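Skalholm puts two-arm sorting cell on general sale
Press notice, for immediate use

Skalholm is opening orders for the Himdale cell. Two arms, one belt, one bin, sold as a kit. Demo pictures from our Gidorthorpe workshop follow.

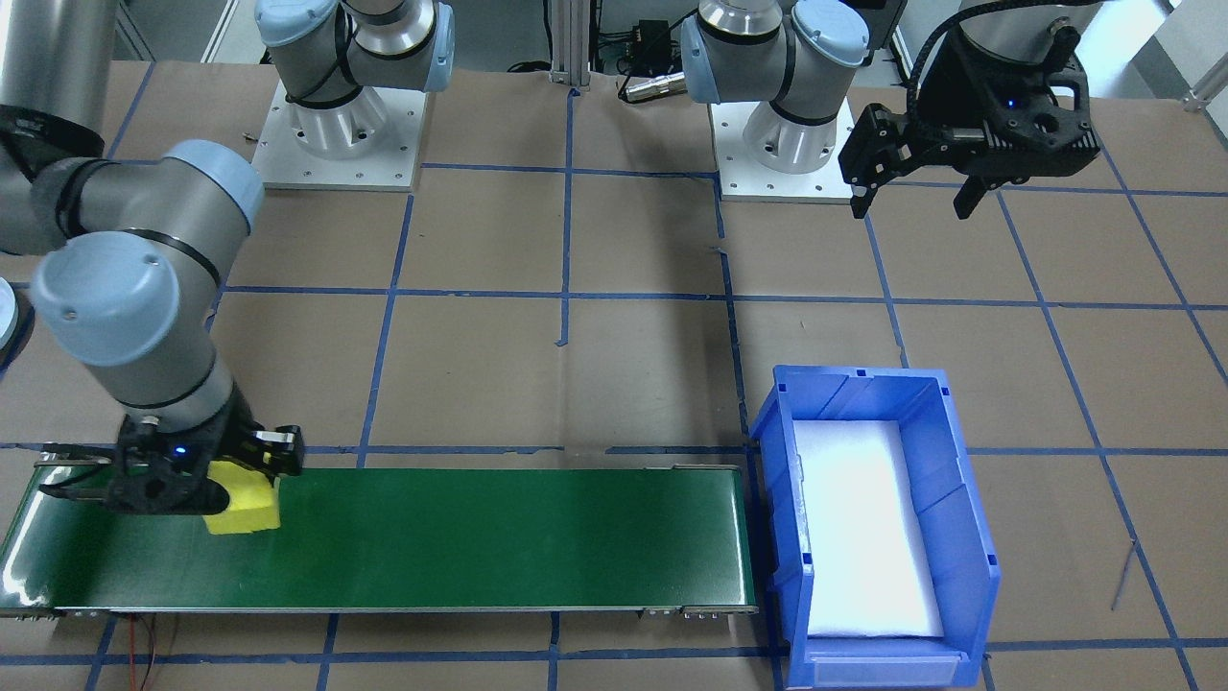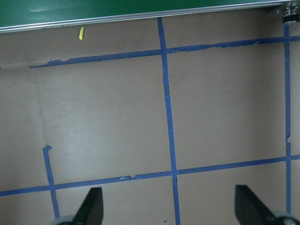
By the Skalholm press desk, Gidorthorpe

The short version. Himdale is a bench-scale cell for light picking and sorting, aimed at small packers, colleges and test labs. Ships from January. First batch is 80 kits, second batch to follow once those are out the door.

In the first picture one arm has a yellow sponge gripped on the green belt, with the foam-lined blue bin at the belt's end. The second is the view from the gripper, looking out over the taped floor.

What's in the kit:
2 arms with two-finger grippers
belt and side rail
mounting plates and pedestals
wrist camera
Greco control software, with 9 ready-made routines

Greco runs on an ordinary office PC. Routines can be changed on screen, no code needed, though you can write your own if you prefer. The grid is plain blue tape over brown paper. Cheap, quick to relay, and buyers can mark out there own to suit the job.

Setting up takes almost 400 minutes start to finish, most of that bolting down and calibration. We are working on getting it lower. Two people needed for the lifting.

Not included: guarding, PC, bins. Guarding has to be agreed with your own safety lead before first power-up. Bins can be any open-top tote that fits at the end of the belt.

Prices on request, with a seperate rate for schools and colleges. Existing Skalholm customers can add Greco to older cells from the same date.

Demos at Gidorthorpe by appointment, mornings only, starting 9 am. Contact the press desk for larger pictures and a spec sheet.

Ends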